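Lachance Laundry opens its Clomham shop with a drinks shelf by the washers

KATVILLE - I'm Prakash Warrier, and I've been waiting a long time to write this one. Our new self-service laundry opens in Clomham on Sat 28 October, and I'd love for you to come by with whatever is sitting in your hamper.

We started Lachance in Katville with 13 machines and a folding table I bought from a school sale. People kept asking us for two things: better dryers and something to drink while they wait. So when the space in Clomham came up (220 square meters, high dark ceiling, terrible old carpet that is now gone), I knew how I wanted to spend the money.

The dryers came first. They're big dark gray front-loaders with steel drums, and each one has a number on its label so you can find your sheets again. The lint grille sits right at the bottom of the door opening, and I'm going to be a pest about it - please give it a quick look before you load! The washers have a card reader under the buttons, so leave the coins at home.

Then there's the drinks shelf. My sister lined up the bottles by color, amber, red, green and orange, and she has already told me off for moving one.
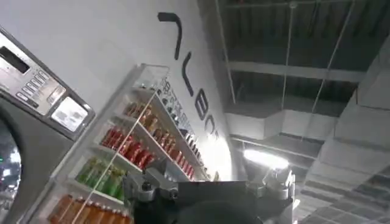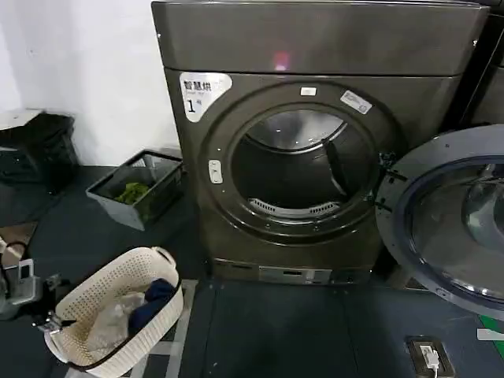
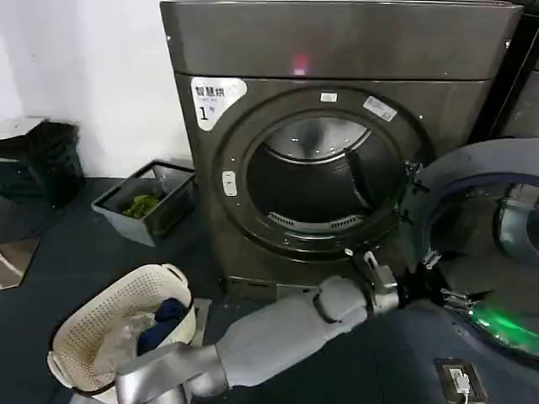
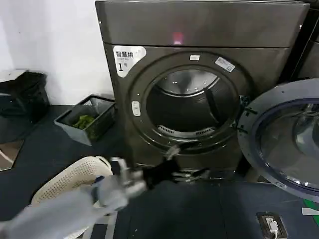

The drinks shelf and a washer (first photo); dryer number 1 with its door open (the other three).

We'll be open from early morning until late, seven days a week, and a dryer cycle runs 29 minutes on the normal setting. If you have a comforter or a heavy blanket, plan on two cycles and bring a book. You can pick up a laundry card at the front desk, and cards from our Katville shop will work too.

For opening week we're giving away 2,000 free dryer cycles, one per card per day until they're gone. I'd also like to hear from local sports teams and small guest houses that want a regular slot. We set up a few of those in Urkberg last year and they've been a pleasure to work with.

Reporters who want to look around before we open can ask for me at the Katville shop. Team bookings start in November.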